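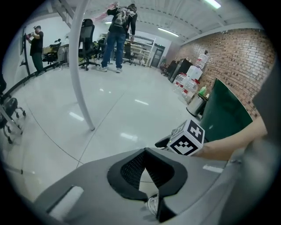
Aula 4: Pneus e geometria da direção
Formador: Vasco Brandão

Hoje entramos na minha parte preferida do módulo! O desgaste do piso conta a história toda do carro, basta saber lê-lo.

Desgaste ao centro: pressão a mais. Desgaste nos dois ombros: pressão a menos. Só no ombro interior: desconfiem logo da convergência ou do camber (e vejam as folgas antes de mexer na geometria).

Binário das rodas: sempre em estrela, com chave dinamométrica, e reaperto aos 1000 km.

Caso Abreu: carrinha com 105 Nm pedidos no manual e quase 3000 km desde a montagem. Por onde começavam? Tragam a resposta para a próxima aula, vai dar boa discussão!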